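A day out at the Lelemar open day

I'd been meaning to go for ages, and when the Lelemar workshops finally opened their doors in November I booked the early train, packed too many sandwiches and arrived before the coffee was on. There was a queue at the gate all the same (mostly families, plus a few people from Saltidgate who make conveyor parts and talked about bearings all the way up the stairs). Name badge, lanyard, a map I managed to lose within minutes, and then we were off round the building.

I went straight for the teaching room, which is the bit I'd come for. It's where people show the arms how to do a job, either by taking hold of the arm and moving it themselves or by driving it from a set of hand controls a little way off. The job when I got there was flowers. Tulips, and a ribbed grey vase to put them in, and it's a lot harder to get right than you'd think!
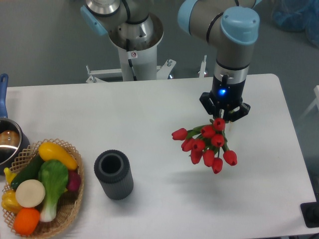 LELEMAR, November

So, the teaching room. Our guide was Luana Aguiar, who has been with the Varkaner project from the beginning and is wonderfully blunt about it. Somebody asked her how clever the arms were and she said, "As clever as whoever had the controls that morning." The Varkaner lot record every go a person makes at a task, good or bad, and the recordings are what the arm learns from afterwards. They had 368 goes at the flower job saved up by the time we visited, and she reckoned they'd want plenty more before they trusted it.

Visitors were allowed a turn, four at a time, and I put my hand up so quickly I nearly knocked someone's glasses off. You get a short talk first. Go slowly, keep your elbow in, don't change your mind halfway across. Then you're holding the controls and the arm is copying you, and it's the oddest feeling, a bit like stirring a pan with somebody else's arm in a very thick coat. You can't feel the stems at all. I kept squeezing harder because my fingers were expecting something to push back, and of course nothing did.

My first try was dreadful. I came in far too low and lost my nerve. On the second I got the stems over the opening of the vase but at such a slant that they'd never have gone in, and Luana told me to stop looking at the flowers and watch the bottom of the stems. Well, that made all the difference. Third time they dropped in, a couple of the people behind me clapped, and I was ridiculously pleased with myself for the rest of the day.

What I hadn't thought about before is how much of yourself goes into it. The young man after me did the whole thing in one quick swoop and the lady after him stopped to line up at every stage, like someone parking a caravan. Both of them are in the recordings now! Luana says they like a mixture, up to a point, but if everyone does it differently the arm can end up dithering between two ways of going about it.
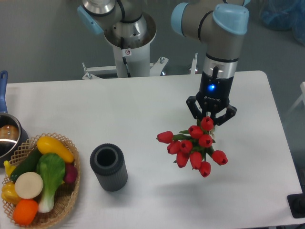
Do you have to be able to program to teach an arm a job like this?
Most of the people who do it at Lelemar can't. They're shown the controls, they practise for a bit, and the programming side is left to other staff.

I asked about moving the arm by hand as well, and we had a short go at that after the break. You hold it near the wrist and simply walk it through the movement. It's lighter than it looks, though you do have to stand in the way of your own work, and I found I was pushing when I should have been leading. I liked the controls better. A chap from Siriwan, who'd done plenty of both, said he'd pick the hand method for anything short and simple and the controls for anything fiddly, so I wasn't completely wrong.

Lunch was soup in the canteen (leek, very good, ran out early). The afternoon talk on safety went on for roughly 3 hours, or felt like it, and I'll admit I slipped out before the end for another look in the teaching room. A girl of about school-leaving age was at the controls, doing far better than I had.

If you're thinking of going next time, wear flat shoes and put your name down for a turn as soon as you get in. Parking is on the far side of the site and the signs are hopeless. The train is easier, and the walk up from the station takes you past a decent bakery.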